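Meeting Room Rental: Frequently Asked Questions
Akgate Community Hall, Jallurport

Who may reserve a room?
Residents and registered groups may apply at the front desk.

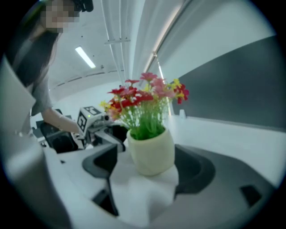

Reservations open on the first Tuesday of each month. Tables may be decorated, and artificial flowers in a pot are permitted. Candles are not.

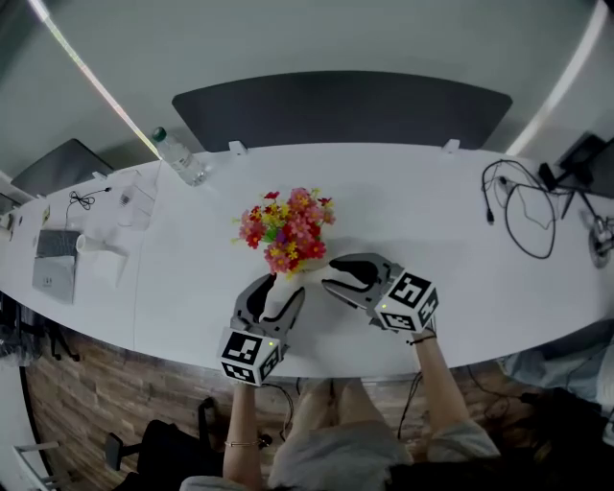

When is payment due?
Payment is due seven days before the rental.

Late payment releases the room.

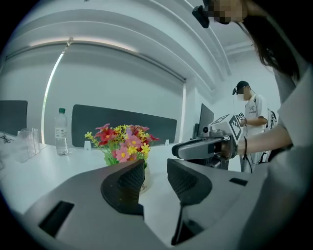 Long white table, window side

Keys are issued by Amna Rind.

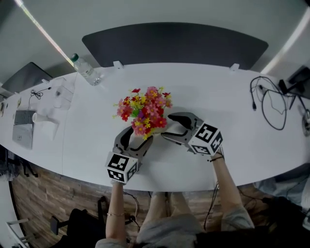 Renters must leave the room as they found it. Centerpieces such as the red, pink and yellow bouquet should stay on the table.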